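Cell rules for cloth work – what do you all write down?
Shop Floor Automation > Cobots and Cells > Good practice

flello_tia
Trying to get a one page rule sheet together for our cloth handling cell before October. Boss wants it short enough to tape to the post. We have the risk assessment but it's 67 pages and the night crew is not going to read that.

Mostly stuck on cables and on what counts as "clear" before someone reaches in to flatten the cloth. Printed sheets, big ones, they wrinkle. Arm over the cloth in all three:
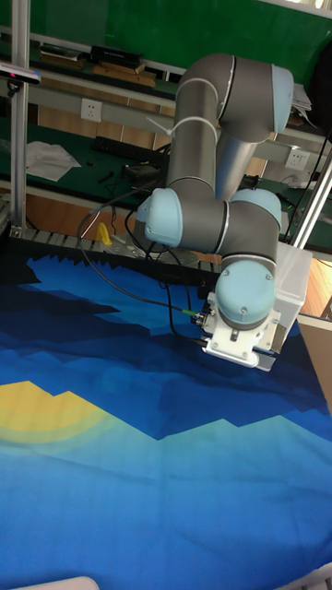
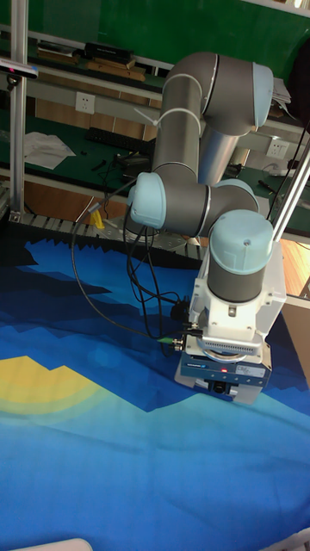
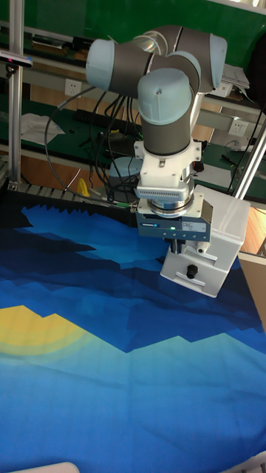 Howard Parsons: cable dress goes first on the sheet, before anything about reaching in. We had a rule that just said "secure cables" and everybody read it their own way. Now it gives the max loop you can leave at the wrist, and you jog every joint to its limit at slow speed and watch the loop. Signed off each time a tool gets changed. Takes 2 minutes.

flello_tia
ok that's good. Do you put a number on the loop or just "must not touch the work"?

Howard Parsons
Number. Ours is a hand width. Yours may need more, depends on your wrist moves.

anas_q
Disagree on the number. Set it too tight and people pull the cable snug, then it's the connector that takes the load. Seen two come half out that way. I'd write "no contact with the work at any taught point" and leave it there.

Howard Parsons
And who checks every taught point? At 3 am?

anas_q
The program does, you run it dry with no part down. That should be in the rules anyhow.

mottram_d
Zip ties. Please put something in about zip ties. Trim the tails flush, on cloth work especially. A cut tail with a sharp corner will snag knit and it'll scratch a hand too. We went to hook and loop wraps at Clarnness and only kept ties where nothing moves.

hung_luc
hook and loop gets full of lint tho. we switched back. flush cutters on a string at the cell, problem solved

mottram_d
Lint is fair. We replace ours every 1,387 hours because that's what somebody typed into the maintenence system once and it stuck.

flello_tia
lol. ok so what about reaching in? Right now people hit pause on the pendant and just lean over.

anas_q
No. Pause is not a safe state unless your integrator set it up as one and you have that in writing. Protective stop from a rated input, light on, then hands. And put it in the rule as a thing you SEE before you reach, not a thing you pressed.

Howard Parsons
Agree with Anas on this one for once. Also the light has to be the cell light. People look at whatever LED is on the gripper and decide green means go. A gripper status light tells you about the gripper – that's all.

hung_luc
we wrote "tool lights are not safety lights" in red. one line. works ok

mottram_d
Last one from me, keep loose stuff off the work surface and the back rail. Write it as a check at start of shift, with initials. "Keep area tidy" means nothing.

flello_tia
This is great, thx. Draft so far:

1. Cable loops checked at slow speed after any tool change. Initial it.
2. Dry run, no part down, after any program edit.
3. Tie tails cut flush.
4. Protective stop and cell light on before hands go in. Pause doesnt count.
5. Tool lights are not safety lights.
6. Surface and back rail clear at start of shift. Initial it.

Left the loop number out for now, going to measure ours first.

Howard Parsons
Still want a number in 1. Otherwise fine.

anas_q
Add who can reset after the stop. The person who reached in, after they step back. Not whoever is nearest the button.

flello_tia
adding that as 7. Will post the final when its signed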